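Wirnier key case

Print this article | E-mail this article

The Wirnier key case is a small folding leather holder for keys, sold by the accessories firm Banville. It consists of a one-piece outer cover, a steel plate riveted to the inside, and a row of swivel hooks. The cover closes with two snap fasteners. 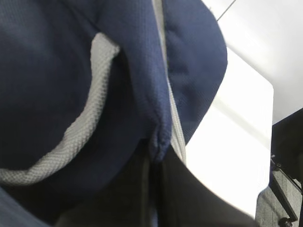

Galli Clesley

The leather is vegetable tanned and dyed through, so that cut edges match the face. Edges are waxed by hand and left unpainted. Early cases had brass hooks - these wore quickly against steel keys and were replaced with hardened steel. Each rivet is set from the inside and capped on the outer face.

A limited run of 664 cases was made in black calfskin, each with a serial number stamped under the plate. The standard model weighs 100 grams without keys. 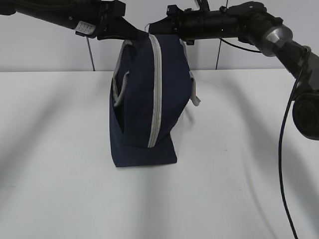 Navy fabric bag with light gray trim

Repairs are limited to the hooks and snaps. The plate cannot be removed without damage to the cover - a case with a bent plate is normally replaced. Banville advises against oil-based polish, which softens the fold.

Filed under: Accessories > Small leather goods > Key holders

Search this site Enter keyword Go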